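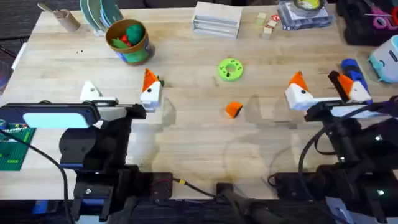 Lindholm two-arm bench cell, block sorting work, black grippers.

Lindholm Bench Cell, two-arm
Posted in March by the Janemmont equipment desk

Search products Enter keyword or part no. Go

The Lindholm is a pair of tabletop arms for light handling trials. It is sold to labs and small shops that want to find out which chores can be given to a machine and which should stay with a person. Buyers asking for a finished household robot should look elsewhere for now.

Current state of the work, from our bench at Finesthorpe:

Picking up rigid blocks on a clear patch of wood is dependable. In the last test run the cell made 1,032 picks, 800 of them with no operator input. Most of the misses came from wedge pieces lying on their sides, where the fingers close on a slope.

Putting things away is slower. A block that takes a person a second or two takes the cell 30 seconds when it has to be turned over between the arms. Clutter at the back of the bench adds planning time.

Folding cloth, wiping and loading a dishwasher are not supported. Shop-floor kitting works if the parts are stiff and the trays stay where they were taught. 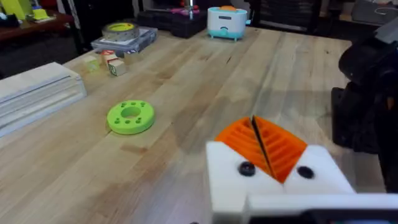

Ribbed orange fingers on a white housing, lime-green ring on the bench.

Printed fingers are a wear part. Inspect the ridges every Saturday or at the end of the work week, and replace both fingers together. The Malley finger set ships in packs of 4 and fits with a standard hex key. Retrain the grip width after any change.

Bench: flat, rigid, matte finish preferred. Clamp the bases before powering the arms. Route cables with slack at the wrist.

Supply: arms, power units, one Malley pack, setup software. Bench and workpieces not included. Lead time on request from Janemmont.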